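## Section 4: Working around the arms without getting hurt (or hurting them)

Okay, you've got both arms bolted down, the cables are plugged in and Plumum has found everything on its start page. Before you run your first table task I'd like you to go through this section with me. I've kept it as short as I could, and it covers the house rules we wrote at Drirkumex for two arms sharing one table — kitchen things, cloths, trays, that sort of work.
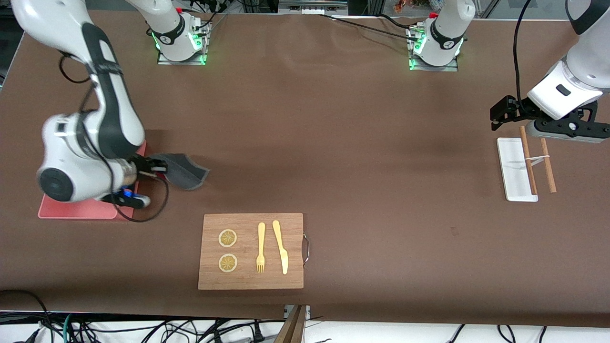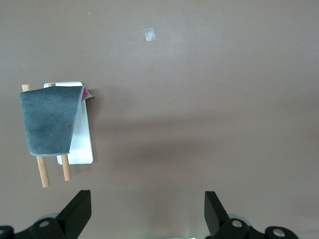 Rules first, then the steps. I know you want to skip to the steps. Please don't, at least the first time through!

### 4.1 Rules for people

- One person is the operator. That person holds the stop button or has it right by their hand, and doesn't hand it over while anything is moving.
- Hands stay off the table while the arms are enabled. Even for a quick nudge of a tray. Especially for a quick nudge of a tray.
- Long hair tied up, sleeves rolled, lanyards off. I once had a badge cord get a lot closer to a wrist joint than I'd like to admit, and now I leave mine on the hook by the door.
- If you have to reach in, pause the program, disable both arms, and then reach. Pausing alone isn't enough, and a pause on one arm doesn't pause the other.
- Visitors stand behind the tape on the floor. If you haven't put tape on the floor yet, go do it now (I'll wait).

> **CAUTION:** Don't use the color of a status light as your go-ahead to reach in. Check the arm state in Plumum and read it out loud. It feels silly for two days and then it's a habit.

### 4.2 Rules for the table

Keep the props to what the task calls for. Every extra thing on the table is something to bump into, and it'll make your recordings harder to compare later on. My own habits, for what they're worth:

- Flat things go down first, and small things go on top of them or next to them, never leaning on them.
- Use wooden or plastic utensils when you're practicing. No real blades until you've signed off the checklist at the end of this section, and even then I'd rather you asked first.
- Cloths get their own rule. A cloth can snag in a gripper and come along for the ride, so give it clear space and lift it well above everything else before you move sideways.
- Rubber bands, bits of tape and anything else that small should be put there on purpose or picked up before you start.
- Leave a gap between the two working areas. I like enough room for both grippers to be wide open with neither one crossing over.

**Note:** If your table cover has a fold in it, smooth it out as well as you can before the run. A gripper coming in low can catch on a ridge and drag the whole cover with it, and then you're resetting every single prop. Ask me how I spent most of last December.

### 4.3 Before each session

1. Walk around the whole table once. Look under it too, because that's where cables go to get stepped on.
2. Check every cable that hangs from an arm. It needs slack for the full reach, but the loop shouldn't be able to hook a gripper or sweep across the props. If it can, re-tie it before you go on.
3. Wiggle the gripper fingers by hand with the power off. If anything feels loose, tighten it with the driver from the Zuccaro tool roll. Snug is fine, so please don't lean on it.
4. Wipe the wrist camera lens with a dry lens cloth. Not your shirt.
5. Power up the arms one at a time, right one first. Wait for each to report ready.
6. Press the stop button and confirm that *both* arms drop out. Then release it and bring them back up. Do this every session, even if you did it an hour ago and went to lunch.
7. Load the Drelis profile and set the speed limit to 10 percent. You can raise it later.
8. Run the home move with no task loaded. Watch the elbows, since those are what people forget about while they're staring at the grippers.

If step 6 fails, you're done for the day. Unplug, put the tag on the switch and write it up. I don't care how close the deadline is, and your boss shouldn't either.

### 4.4 Running a task

1. Lay out the props from the task card. Keep the card where you can see it, off the table.
2. Step back behind the tape and say "clear". If someone else is in the room they say it back.
3. Enable the arms and start the program.
4. Keep your eyes on the arm that's moving. When both are moving, watch the space between them — that's where trouble starts.
5. If a gripper closes on the wrong thing, stop. Don't try to save the run by steering out of it. I've tried, and all I got was a bent finger and a bad recording.
6. When the task ends, wait for both arms to hold still, then disable them before you touch anything.

You'll see error 654 now and then. It means the two arms have been told to enter the same zone and Plumum has refused. Good, that's its job! Clear it, move one of the target positions and try again at low speed. Please don't switch the zone check off to make the message go away.

> **CAUTION:** Never leave a gripper holding something while you step out. Set the item down, open the gripper, disable the arm, then go get your coffee.

### 4.5 Cleaning up and writing it down

1. Park both arms and power them off, in whichever order you like.
2. Put the props back in their bin. Wash anything that's been near food, and hang cloths up to dry if they need it.
3. Look over the finger pads and cables again. Wear shows up at the end of a day more often than at the start.
4. Fill in the log sheet: who ran it, which profile, how many stops you had and why. "Operator got nervous" is a perfectly good reason and I've written it plenty of times.

The log has 19 lines per sheet. When a sheet is full, scan it into the project folder and start a new one. The sign-off checklist is on the page after this, and both the operator and whoever trained them need to initial it before the speed limit goes above 10 percent.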